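Inon Blocks: notes on a set of wooden alphabet blocks

README

Hi! These are my notes on the Inon set, a box of 40 wooden alphabet blocks that I've been sorting, reading and writing up, one face at a time, for longer than I planned to. If you came looking for a fancy typology of nursery toys, sorry, you want somebody with more shelf space. If you have a box of similar blocks and you'd like to know what's on them, or which ones you're missing, you're in the right place.

What's in the folder

blocks.csv has one row per face. A block has six faces, so a complete set gives you 240 rows, and I'm still short of that (see Gaps, further down).
words.txt is a plain list of words I've managed to spell with the letters.
notes.txt is me arguing with myself about the pictures. Read it if you like that sort of thing.

Where the blocks came from

I bought mine in August at a table sale in Fumthorpe. They were in a cookie tin with a dented lid, and the seller wanted 3 dollars for the lot, tin included. I only went in for a lamp! The name Inon was penciled on the inside of the lid, and I've used it ever since for want of anything better. Malachy Corrigan has a second tin from the same sale, and we've been comparing notes by email, mostly late in the evening.

How I read a face

Each face gets one of three kinds: letter, number or picture. Letters are the easy ones. I put down the letter, the color and the border color, and I'm done. Numbers are easy too, except that 6 and 9 are a pain on a cube with no obvious right way up. I go by the tail and hope.

Pictures take longest. I write the plainest word I can think of, so it's elephant and pineapple, never "circus animal" or "tropical fruit". I tried grander categories at first and spent a whole evening deciding whether a fruit with spiky leaves should be filed with the plants (no, it's a pineapple, move on).

Orientation goes in its own column. I set a block down with a letter facing me and write down which face ends up on top. It sounds fussy, but two blocks can share a letter and have completely different neighbors, and without that column I kept merging them by mistake and then having to pull them apart again.

I do all of this on the dining table, with the blocks in a line so I don't lose my place. Four at a time is my limit. Any more and I start typing the elephant's row into the pineapple's, and then it's cold tea and bad language until I've fixed it.

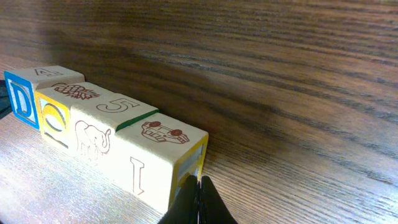
Natsumi Shimada wrote to say that four at a time is too many for her, and that she does one block from start to finish, turning it the same way every time: front, right, back, left, then top and bottom. She also thinks I should be typing the border color before the letter, as it's quicker to check afterward. She's probably right about the border. I've added her turning order to notes.txt for anyone starting fresh, but I'm too far in to change now.

Column guide

block: a number I gave it, penciled on a sticky dot and peeled off afterward
face: front, right, back, left, top, bottom
kind: letter, number, picture
reads: what's on it, in lower case unless it's a capital letter
border: color of the border, or none
wear: clean, rubbed, bad

Wear is my own opinion and nothing more. "Rubbed" means I can still read it at arm's length. "Bad" means I had to take it over to the window and tilt it.

Gaps and known mistakes

There are faces I haven't typed in yet, and they're left blank on purpose. Please don't fill them in from another set! Ryota Oda kindly did that for one block and we ended up with a second Q that doesn't exist.

Vehicles are a mess. I've used "car" for anything with wheels that might be a car, and some of those could just as well be a bus. If you feel strongly about this, send me a better rule and I'll go back through them.

Words

Vowels run out fast. I've had good luck with short farmyard words and terrible luck with names. Sânziana Husar asked me to try hers, and I got as far as the second A.

Using any of this

Help yourself. Copy it, change it, print it out and stick it in the lid of your own tin. A mention would be nice but I won't chase you. Corrections are very welcome, and it helps if you give the block number and the face so I can find the row.

Next up is the rest of the back faces, and then Malachy's tin, once he's found the lid.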